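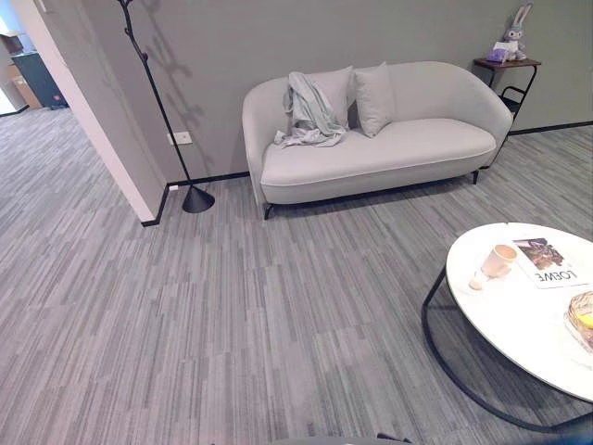 엘티르몽(Eltirmont) 시험실의 거실 세트. 회색 2인용 소파와 대리석 무늬 상판의 둥근 테이블이 놓여 있다.

담요 한 장 때문에 일주일을 통째로 날린 사람을 만나고 왔어요. 엘티르몽에서 가정용 정리 로봇 주마(Zuma)의 시험을 맡고 있는 마라마 티포키(Marama Tipoki) 씨입니다. 사실 저는 새 기능 이야기를 들으러 간 거였는데, 자리에 앉자마자 "고장 난 얘기부터 해도 돼요?" 하시는 바람에 준비해 간 질문지는 가방에서 꺼내지도 못했어요. (결과적으로는 훨씬 재미있었습니다!)

문제의 작업은 말로 하면 정말 싱겁습니다. 소파에 구겨져 있는 담요를 집어서, 들고, 옆에 내려놓는 것. 주마는 이 동작을 2000번 반복하는 내구 시험을 하던 중이었대요.

"쿠션이나 컵은 모양이 정해져 있잖아요. 담요는 집을 때마다 다른 물건이에요. 어제는 접힌 데를 잡았고 오늘은 끝자락을 잡았고, 어떤 때는 밑에 있는 쿠션까지 같이 물어요. 그래서 제가 담요를 제일 좋아해요. 로봇이 뭘 못하는지 금방 나오거든요."

355번째까지는 별일이 없었다고 합니다. 그다음 회차에서 손이 담요를 물었는데, 손가락 사이로 쿠션 모서리가 같이 들어갔어요. 여기까지는 늘 있는 일이고, 평소라면 손목에 걸리는 힘이 커지는 순간 팔이 멈춰야 합니다. 그런데 그날은 계속 당겼대요. 쿠션이 딸려 오고, 소파 앞쪽이 살짝 들리고, 그제야 팔이 섰습니다.

"소리가 컸던 것도 아니에요. 소파가 바닥에 툭, 하고 내려앉는 정도? 근데 등골이 서늘하더라고요. 저게 담요가 아니고 누구 소매였으면 어쩔 뻔했나 싶어서요."

시험은 그 자리에서 중단됐습니다. 저는 당연히 프로그램이 잘못됐겠거니 했는데, 티포키 씨네도 처음에는 그렇게 생각했다고 해요. 힘의 한계값을 너무 높게 잡은 게 아니냐, 담요의 무게 추정이 틀린 게 아니냐. 이틀 동안 코드만 들여다봤답니다. 제어 쪽 동료하고는 점심도 따로 먹을 만큼 분위기가 험했다는데, 이 대목에서는 본인도 한참 웃으셨어요.

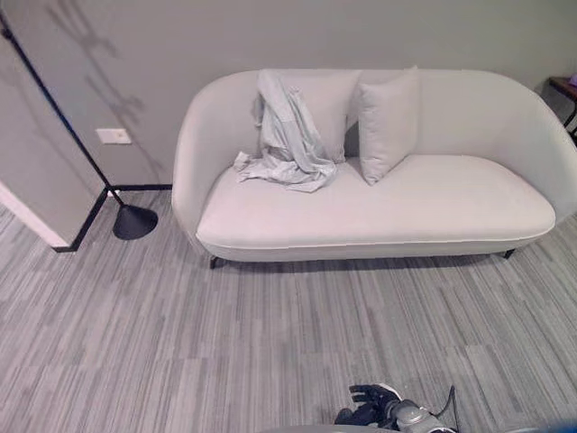 실마리는 루게말리라(Rugemalira)에서 나왔습니다. 로봇의 신호를 전부 시간순으로 쌓아 두는 사내 기록 도구인데요, 사고 순간의 기록을 펼쳐 보니 손목 힘 신호가 980밀리초 동안 똑같은 값으로 멈춰 있더랍니다. 로봇은 거의 1초 동안 옛날 값을 믿고 당긴 셈이죠. 그럼 신호가 왜 멈췄느냐고 물었더니 티포키 씨가 사진 속 손목을 손가락으로 짚었어요. 은회색 관절 근처에서 검은 케이블이 고리 모양으로 휘어 올라온 부분입니다. "이 고리가 여유분이에요. 손목이 돌아갈 때 같이 움직이라고 남겨 두는 건데, 특정 각도로 돌리면서 아래로 당기면 커넥터 쪽이 꺾여요. 꺾이면 접촉이 잠깐 끊기고, 손목을 풀면 또 멀쩡해지고요. 그러니까 책상에서 검사하면 매번 합격이죠!"

같은 증상을 일부러 다시 만드는 데는 3일이 걸렸습니다. 담요를 소파 왼쪽에 걸쳐 놓고, 손을 비스듬히 넣어서, 쿠션을 같이 물게 하는 자세를 찾느라고요. 티포키 씨는 담요를 구기는 법이 따로 있다며 허공에 대고 시범까지 보여 주셨는데, 글로는 도저히 옮길 수가 없네요. 아무튼 재현이 되는 순간 사무실에서 박수가 나왔대요. 고장이 났는데 박수라니, 이쪽 분들은 참 특이하다 싶기도 하고 조금 부럽기도 했어요.

저는 좀 얄미운 질문도 해 봤습니다. 케이블이 문제였으면 케이블만 바꾸면 끝나는 거 아니냐고요.

"케이블은 바꿨죠. 손 부분은 래니스(Lanness)라고 부르는 모듈인데, 거기 커넥터 방향도 돌렸고요. 근데 저는 그걸로 끝내면 안 된다고 우겼어요. 선은 언젠가 또 끊어져요. 제가 진짜 화가 났던 건 선이 끊어진 거 말고, 끊어졌는데 로봇이 아무렇지도 않게 일을 계속했다는 거예요."

그래서 추가된 규칙이 하나 있습니다. 힘 신호가 새로 들어오지 않으면 값이 정상 범위에 있더라도 무조건 팔을 세우고, 사람이 확인 버튼을 누르기 전에는 다시 움직이지 않는다는 것. 듣고 보면 너무 당연해서 원래 없었냐고 되물었더니 "있었어요" 하시는 거예요. 다만 신호가 '없을 때'만 검사했고, 마지막 값이 그대로 되풀이되는 경우는 신호가 있는 걸로 쳤다고 합니다. 아, 이런 건 듣는 저까지 아찔하더라고요.

바뀐 규칙 때문에 요즘 주마는 부쩍 자주 멈춘답니다. 작업 시간이 늘어서 싫어하는 동료도 있고, 멈춤 알림 소리가 거슬린다는 민원도 들어왔대요. 티포키 씨는 알림 소리는 바꿔 줄 수 있지만 규칙은 못 바꾼다고 딱 잘라 말했습니다. 시험 중에 사람이 팔이 닿는 범위에 들어가지 못하게 하는 절차도 더 깐깐해졌고요. 전에는 담요를 다시 구겨 놓으려고 그냥 쓱 들어가곤 했는데, 지금은 구동 전원을 내리고 나서야 소파 쪽으로 갈 수 있습니다.

"귀찮죠. 저도 귀찮아요. 담요 한 번 만지려고 전원 내리고, 기다리고, 다시 올리고. 근데 소파 들리는 거 한 번 보면 그냥 하게 돼요."

내구 시험은 1회차부터 다시 시작했다고 합니다. 중단된 지점부터 이어서 하자는 의견도 있었지만, 손 모듈이 바뀌었으니 앞의 기록은 못 쓴다고 본인이 먼저 말을 꺼냈대요. 11월 안에 끝내는 게 목표이고, 다음 차례로는 소매가 긴 니트를 준비해 두었다고 해요. 헤어지면서 담요보다 니트가 더 어렵냐고 여쭤봤더니 "단추 달린 게 더 나빠요"라고 하시네요. 단추 이야기는 시험이 끝나면 다시 들으러 가기로 했습니다.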